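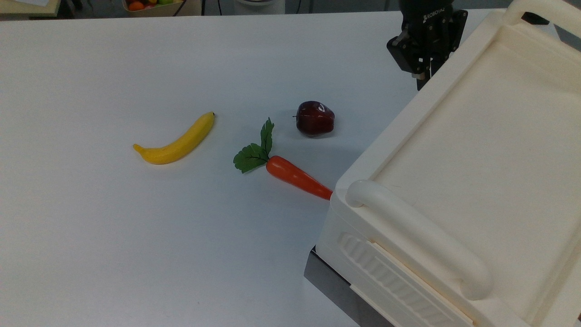 Varnell Practice Metronome

I've had mine on the piano since July and I love it! The tick is dry and woody, it holds steady at 40 (great for slow Bach), and the 2 volume settings mean I can hear it over loud octaves. Winding takes a few seconds - my old Bultel needed forever. The lid is a bit stiff. Small gripe.

100 shares | 2 comments

Mahlet Mekonnen: Does it tick evenly on a sloped lid?

Drikberg: Mine does, just about. Lovely sound.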